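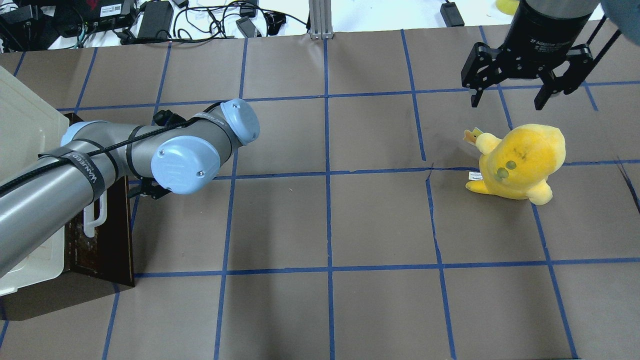 Johanna Eberhard says she has not spoken to any of her former Cullis House castmates in months and has left the group chat they set up during filming.

The singer, who finished second on the reality show, made the comments on a podcast released in June. Asked whether she had fallen out with winner Dee Bachmann, she said there had been no argument.

"We just stopped texting," she said. "I think people want there to be a big fight, and there wasn't one."

Fans had noticed that Eberhard unfollowed five of the other contestants shortly after the reunion episode. She said she had cleared out her whole account that night and did not single anyone out.

Bachmann lost the public's support early on but came back to win the final by 3,043 votes to 1,659. Eberhard said she voted for her.

She also confirmed she will not take part in the cast tour, which opens at the Pliter, a 1,000-seat theater. Her first single, "Drostico," comes out later this summer.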